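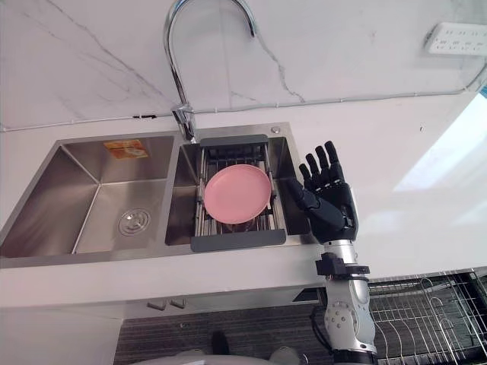 Lastovville Home Robot Builders - general list

Re: wrist cable and the plate job

Hi Riku, hi all,

Sorry for the slow answer. I read your message Thursday morning over coffee, meant to reply right then, and then of course spent the whole evening on the machine instead (you all know how that goes).

Riku Maruyama wrote:
> Did you ever settle the cable on the right arm? Mine is clipped tight
> all the way down and it pulls at the connector whenever the wrist
> turns past halfway. I'm also curious why you started with a plate.
> I would have thought a cup was easier. And do you run it at a real
> sink or a mockup?
>
> Riku

Cable first. I gave up on clipping it tight. The black one now hangs in a loop down the left side of the arm, low down, and the bracket under the wrist stays put where it was. I had been so proud of my neat routing, too! But a tidy cable that stops the wrist is no use to anyone, and with the loop I get the full turn without that nasty tug at the end. The one thing to watch is the counter edge. If you bring the arm in low, the loop can catch on it, so I added a waypoint that lifts the hand before it comes across. My advice is to leave yourself more slack than looks decent and take it back a little at a time.

It's a real sink, in my own kitchen, and I'm glad of it. I did try a mockup in the garage over the winter, with a plastic tub and a board, and everything I tuned there had to be thrown out. Steel basins shine like anything. The plate sits on the over-the-sink rack, across the smaller basin, and between the rods the camera sees straight down to the bottom. My depth readings kept dropping through the gaps and the hand would set off for something well below the plate. What helped was fitting a plane to the rim and ignoring whatever lies under it. The plate being pink helps a great deal as well, I must say. White on a white counter was hopeless.

As for why a plate: I wanted the raised rim. The thumb goes out to the left, toward the rack, and the fingers stay up and slightly spread until the last moment, then close over the edge together. A cup needs the thumb in exactly the right spot and I'm not there yet. Out of 200 tries in the last batch the grip held on all but 13, and most of those were early in the evening, when the sun comes across the counter and makes a big white patch on the right. Has anyone on the list had luck with a polarizing filter? I have been told yes and no by equally sensible people.

Still to do: the faucet. It's a tall gooseneck and the planner has it down as a plain box, which wastes a lot of good room between the basins. I'd like to model the arc properly before June.

I can bring the waypoint file on a stick next time we meet, Riku, or just mail it to you. It's 439 lines, mostly comments, and some of the comments are rude.

Warmly,
Helley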